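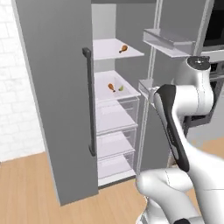
Tunano Opens Self-Catering Holiday Apartments in Brenden

BRENDEN – Tunano, the operator of self-catering vacation rentals, today announced the opening of Santoso House, a building of apartments for short and extended stays in the harbor district of Brenden. Reservations are open for arrivals from December onward.

Santoso House is the company's second property, following its apartments in the hill town of Prakolar. The building was formerly used as offices by a shipping agent and has been converted for residential use over two winters. Each apartment has its own entrance from the landing, a separate bedroom and a full kitchen. The apartments on the upper floors look out over the harbor wall and the fishing quay.

"Guests in Prakolar have told us for years that they would like to spend part of their vacation by the water," said Stefaniia Didenko, managing director of Tunano. "Santoso House allows them to do so with the same booking terms, the same standard of cleaning and the same team answering the telephone."

Stays and Rates

The minimum stay is 3 nights, with a minimum of 4 nights over public holidays. Guests who book both Santoso House and the Prakolar apartments within one trip will receive a single invoice and will pay one cleaning charge. Bed linen, towels, heating and wireless internet are included in the nightly rate. A crib and high chair may be requested at the time of booking at no charge.

Up to 2 dogs are welcome in each ground-floor apartment. Owners are asked to bring the animals' own bedding and to use the rear courtyard gate. Dogs may not be left alone in the apartments during the evening.

Check-in begins at 4 p.m. and departure is by 10 a.m. Guests arriving late may collect keys from a coded box beside the front door, provided that the reservations office has been told in advance. Parking permits for the harbor lot are issued with the keys and must be returned on departure.

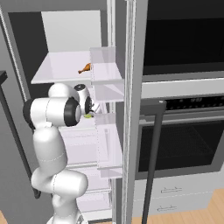 Kitchens and Grocery Orders

Tunano has arranged a grocery delivery service for Santoso House with a local store, so that guests can have food waiting for them when they arrive. Orders may be placed through the reservations office up to the day before arrival and will be put away by the housekeeping staff. A refrigerator with several shelves leaves room for cooked items such as a chicken drumstick alongside fresh produce, and hot meals can be prepared using an oven or a microwave. Guests are asked to take any remaining food with them or place it in the courtyard bins before departure.

"A family that has been on the road all day does not want to go looking for a supermarket," said Juwita Nair, head of guest services. "We expect the grocery orders to be used most by those on the evening ferry."

Local Partnerships

Guests of Santoso House will be entitled to reduced admission at the Brenden Maritime Rooms and to bicycle rental from the workshop on the quay. Hartmut Strobel, who manages the workshop, has prepared a printed guide to the coastal path – including the sections closed at high tide – and a copy will be placed in every apartment.

Reservations

Bookings may be made by telephone or in person at the Tunano office on Harbor Street. The office is open from 9 a.m. to 5 p.m. A deposit is payable at the time of booking, with the balance due before arrival. Media inquiries and requests to visit the property should be directed to Sugeng Halim, press office, Tunano.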